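Bellis Hall Tables: Progress Report to the Warnmont Fund
Prepared by Ida Wegener, 23/03/2025

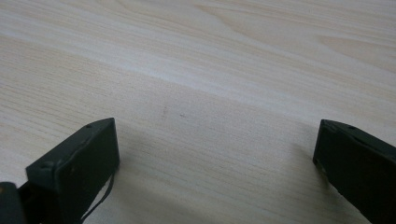
This is the second report on the grant for refurbishing the tables at Bellis Hall. It covers work since the first report and sets out what is left to do before we close the project in September. The budget position is near the end.

Where we are

The grant covers 14 tables. As of this report, 11 are finished and back in use, two are in the workshop, and one has not been started. The original plan had all 14 done by now. We lost time in the winter when the heating in the workshop failed and the finish would not cure properly. Iolo Powell stopped work until it was repaired, and I agreed with that decision. Two tabletops that had been coated during the cold spell had to be sanded back and done again.

What the work involves

Most of the tables had several layers of old varnish, and a few had been painted at some point before that. Iolo strips each top, fills the deeper gouges, sands in three stages and then applies a clear matte finish. We chose a clear finish after trying a tinted one on an offcut. The tint hid some of the old stains but made the wood look muddy, and the members who saw both preferred the pale color with the grain showing.

The finish is from Memel. It goes on thin and needs a light sanding between coats. Our first report said two coats would be enough. Iolo now gives the tops three, with the third going on at least a day after the second. The extra coat added to the cost of materials but the increase was small.

Legs and rails have been tightened and reglued where needed. On four tables the rails were split and had to be replaced – the new ones were cut from timber we already had in the store, so there was no charge to the grant.

Use of the finished tables

The finished tables are used for the homework club, the sewing group, the Thursday lunch and general meetings. The sewing group asked for smooth tops above everything else, as the old varnish was snagging fabric. They have had their tables for most of the winter and report no snags.

The lunch group had one problem. A hot dish was set down without a mat and left a white ring. Iolo was able to rub it out and recoat the spot, and there is now a box of cork mats in the serving hatch. We have also put up a short note on cleaning: damp cloth, mild soap, no spray polish. The spray polish that used to be kept under the sink has been thrown out.

Glare came up at the homework club. On bright afternoons the tables nearest the windows reflect the light and some children find it hard to read there. The finish is already the flattest one in the range. We have moved those tables back from the glass and will price blinds, but blinds are outside this grant and we are not asking for them here.

Remaining work

The two tables in the workshop have been stripped and filled. Both should be back in the hall within a month. The last one is the long table from the upstairs room. It has a warp along one side and Iolo wants to take the top off before deciding whether it can be flattened or needs a new board. Stillasov, the lumber yard, has quoted $375 for a replacement board, cut to size and delivered. We would only order it if the old one can't be saved.

Budget

Spending is within the grant. Materials ran over because of the third coat and the two tops that were redone. Labor came in under, mainly on account of the shorter repairs to the legs. If the board is needed, we can pay for it out of the labor saving. We would like your approval to move that amount between headings, and a reply by email is fine.

Next report

The final report will follow in September, with receipts and a list of all the tables by room. If anyone from the Fund would like to visit before then, Thursdays are best – most of the tables are out for lunch and Iolo is usually in the workshop until late afternoon.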